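Tretov Suture Bench

README, last edited Apr 18, 2022

What is in here

Recordings from the suturing bench at the Heiskanen skills lab, together with the notes the bench staff kept while part of the work was handed over to Landov, our motion software. There are 359 episodes. All of them are on synthetic tissue pads. There is no patient material of any kind in the set.

The data is meant for two groups of readers. People who train models will mostly want the episodes folder. People who are planning a similar change at their own workplace will mostly want the notes folder, which is smaller and took longer to put together.

Background

Before October the bench was fully hand-driven. An operator sat at the console and placed every suture, tied it, cut it and moved on. The pads were then used to check instruments and to give trainees something to compare their own work against. Operators did up to 200 sutures in a week when a course was coming, and the same people also mounted pads, loaded needles and wrote up the sheets.

Landov now proposes and carries out parts of the stitch. The operator stays at the console with a foot pedal and can take over at any point. Cutting thread is still done by hand control in every episode.

The task

Each pad has cuts in it. The operator or the software drives the needle through both sides of the cut, pulls the thread, ties a knot and leaves short tails. Two instruments are used. Which one holds the needle changes during an episode, so do not assume left and right have fixed roles.

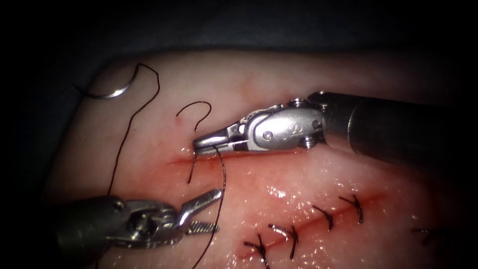
Needle driver at the shorter cut, grasper open at lower left, tied sutures along the other cut.

Thread is black throughout. The pads are pink, but the shade varies with the batch and with the light, and wet spots give strong white glare. We have not corrected for this.

Files

episodes/ - one folder per episode, with video, instrument positions and pedal state
labels/ - start and end of each step, and who was in control
notes/ - shift notes, typed up from paper, names removed except where the person asked to be named
forms/ - the blank sheets used before and after the change

Control is labeled as "hand", "shared" or "auto". A takeover is logged when the pedal goes down. Some operators rest a foot on the pedal during long steps, and those episodes have a flag in labels/ called light_pedal. Treat the control label in them as unreliable.

How the labels were made

The first pass was done by the three operators who drove the bench. A second pass was done by people from the instrument room who had not been at the console. Where the two disagreed on the end of a step, both times are kept. Most disagreements are about when a knot is finished, since one group stopped the clock at the last pull and the other at the cut.

Knots are the hardest part of the set in other ways too. The jaws cover the thread, one instrument often hides the other, and the loop can pass behind both of them.
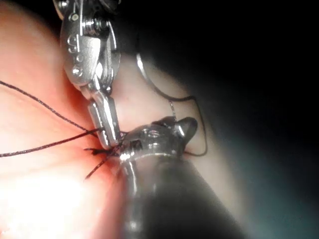

For that reason we left a "not sure" value in the knot labels and asked people to use it freely. Please do not drop those rows before you have looked at what they are. A model trained without them will look better on paper than it does on the bench.

What changed for the staff

Console time went down. Time spent watching went up, and several shift notes say the watching is more tiring than the driving was. After the first month the lab moved to shorter turns at the console, with mounting and write-up in between.

The write-up grew. The old sheet was one side of paper. The new one asks for the reason behind every takeover, and operators objected to that wording because it read as if they had to defend themselves. It was changed to "what did you see". The old and new versions are both in forms/.

Two people from the instrument room have learned the console since the change. That had been promised before and never scheduled. On the other side, operators said they were worried about losing their hand, so each of them now has a fully hand-driven session on the rota, and Landov is switched off for it. These sessions are part of the set and are labeled "hand" like the older ones.

No one's hours were cut during the recording period. We can't say anything beyond that period.

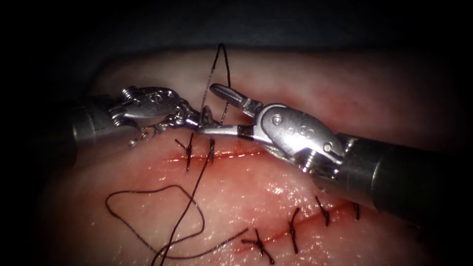

Kaisu Hirvonen read a draft of this section and asked for her answer to be included. She wrote that the hours were never her main concern. "I used to know a pad was bad from how the needle went in. Now I find out when the software slows down, and by then I have been looking at a screen for a while. Keep the hand sessions, and don't move them every time a course comes up."

Her point about the sessions being moved is correct. It happened with nine of them, and they are marked "moved" in notes/.

Known problems

- Position data and video drift apart in long episodes. Stikis, the script in tools/, fixes most of it.
- Takeover reasons from the first weeks are thin, often a single word.
- Episodes stopped because of a torn pad were not saved.
- Instrument wear was not recorded.

Use

Free for research and teaching. Do not use the pedal or takeover data to rate individual operators - that was a condition of the staff agreeing to release it. Nothing here has been tested on tissue, and the set should not be used to support a claim about surgery on patients.

Corrections to labels can be sent as a patch against labels/. Include the episode number and the time in the video.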